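# Tablecloth

A **tablecloth** is a piece of fabric, or a fabric-like sheet, spread over a table. It is one of the most familiar household textiles and one of the most varied, ranging from a wipe-clean square in a café to a damask banquet cloth so long that several people are needed to fold it. Few everyday objects have picked up so many customs, laundry tricks and family arguments along the way!

## History

Cloths were laid on tables in the Roman world, and by the Middle Ages they were a fixture of wealthy European dining. Trestle tables were put up for a meal and taken down afterwards, and a long white linen cloth turned bare boards into something worthy of guests. Diners often wiped their hands on the cloth itself, or on a separate strip laid along the edge for that purpose. The napkin gradually took over the job.

Linen damask was the great luxury. Its patterns are woven in rather than printed, so a white cloth can carry hunting parties, coats of arms or whole biblical stories that only show when the light catches them at a slant. It is wonderful stuff, and surviving pieces reward a slow look from a low angle.

In the nineteenth century, power looms and cheap cotton brought patterned cloths within reach of many more homes. Oilcloth, and later plastic-coated fabric, did the same for kitchens where spills were a daily event.

## Materials

Linen remains the classic choice. It is strong, takes starch beautifully and grows softer with every wash. Cotton is cheaper and easier to iron. Polyester hardly creases and dries fast, so caterers rely on it, although it doesn't soak up spills nearly as well. Wool and velvet were once common as heavy daytime covers, taken off or covered over before a meal.

Many tables also wear an undercloth, sometimes called a silence cloth. This thick, felted layer protects the surface from heat and deadens the clatter of plates, and it makes even a thin top cloth look richer.

## Size and drop

The part of a cloth that hangs over the edge is called the drop. A short drop suits everyday meals, while formal tables are given a longer one. A cloth that reaches the floor is known as a full drop and is mostly used at receptions, on display tables and on small side tables.

For a round table, the width of the cloth is found by adding twice the drop to the width of the table. The sum is simple, but the result is a delight: a round cloth has no corners to bunch up, so the spare fabric gathers itself into folds all the way round. A square cloth on the same table hangs in four points instead, and the two are often layered in contrasting colours.
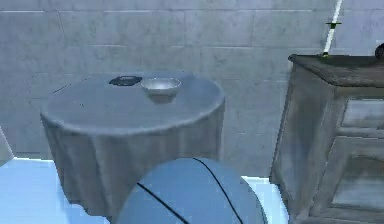 Heavier fabrics fall in fewer, deeper folds, and light ones ripple. Weights or clips may be added at the hem outdoors, where a breeze can undo the most careful work.

## Care

Linen is best ironed while still slightly damp, from the back first if it is embroidered. Large cloths are often rolled on a cardboard tube for storage, which avoids the sharp creases that weaken fibres over the years. Red wine should be blotted, never rubbed, and candle wax is left to harden before being lifted off with a blunt knife.

## In popular culture

The best-known stunt involving a tablecloth is pulling it out from under a laid table. It works through inertia: a quick, straight tug gives friction very little time to drag the crockery along. A smooth cloth without a hem helps enormously, and so do heavy plates. The trick has been a favourite of stage performers for generations, and physics teachers love it just as much.

## See also

- Napkin
- Damask
- Table runner
- Doily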